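Folding a T-shirt on a hard surface

Applies to short-sleeved cotton shirts. Time and materials: one flat surface, one laundry basket, no tools.

1. Set up the surface
Clear a space wider than the shirt with its sleeves out. Stone or tile is fine — wipe it down first. Keep the unfolded items in the basket to one side and stack finished pieces at the back, towels first.

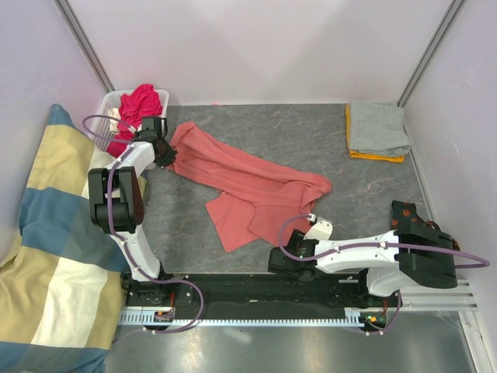
Work on one garment at a time. Leave blankets until last; they need the whole surface and two passes.

2. Open the shirt
Pick it up by an edge and pull the fabric out until the body lies in a single direction. Turn it face down. Smooth from the collar towards the hem with a flat hand.

3. Find and square the hem
Look for the line of stitching along the bottom. Lift the hem, let the corners hang, and lower it so the stitched line lies straight. A drooping corner means the side seam is twisted — lift again and re-lay.

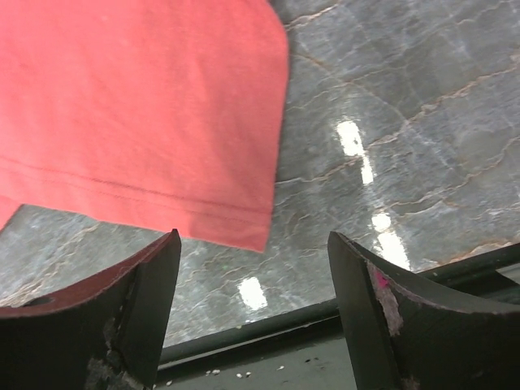

4. Fold the sides
Bring each side in to the centre line, sleeve folded back on itself.

5. Fold to length
Fold the hem up to the collar, then in half again. For a Mesitier drawer insert, fold in thirds.

Last revised 2024-07-31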